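Software Notes: Grasp Planner Update for the Lunport Cells

The July release of the Barnier planner went onto the test cells at Lunport last week. Most of the changes are under the hood, but a few of them affect how you set up a task, so please read this before you start your next run.

The biggest change is in how the planner picks a spot on the rim of an open container. The old version fitted a box around the object and aimed for the middle of the longest side. That worked for plastic bins. It did poorly on woven containers, where the depth map is full of small holes and the fitted box jumps from one camera update to the next. The new version looks for the rim first, as a closed band, and ignores gaps in the walls below it. If it can't find at least half of the rim it stops and asks for another view.

We also rewrote the check that runs during a carry. It used to compare the held object with a fixed model. Now it builds a rough shape from the views taken before the grasp and moves that shape along with the gripper. The planner uses the lowest point of the shape, with a margin of 22 millimeters, to decide how high to travel over anything on the table. Once the held object is over its target, the margin drops to 5 millimeters and the arm slows down. 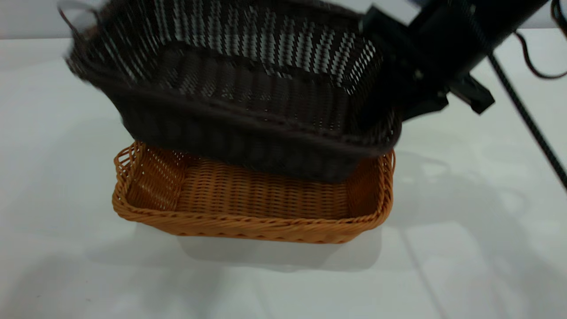 Rim grasp on the dark basket, over the orange one.

Stacking and nesting tasks are where the margin matters most. With the old check, the planner treated a container on the table as a solid block, so it would never plan a path that put one basket partly inside another. You can now mark a target as "open top" in the task file. The inside of the container is then free space and only the walls and rim count as obstacles. The default is still "solid," so old task files will behave as before.

We ran 1,000 simulated placements with the new settings before the release. Of those, 49 ended with the held basket touching the target rim on the way down. Nearly all of them came from a tilted grasp, where one end of the basket hung lower than the planner expected. A fix for the tilt estimate is being worked on at Wodemitz and should be in the next release. Until then, keep the slow descent turned on for deep containers.

Two smaller items. The Beyene log viewer now shows the carried shape as an overlay, and you can step through it one update at a time. The replay button no longer drops the last second of a run. Logs from before the July release will open, but without the overlay.

If a run stops with the message "rim incomplete," save the log and send it to the planning group along with the task file. Restarting the cell clears the saved views, so copy the log first.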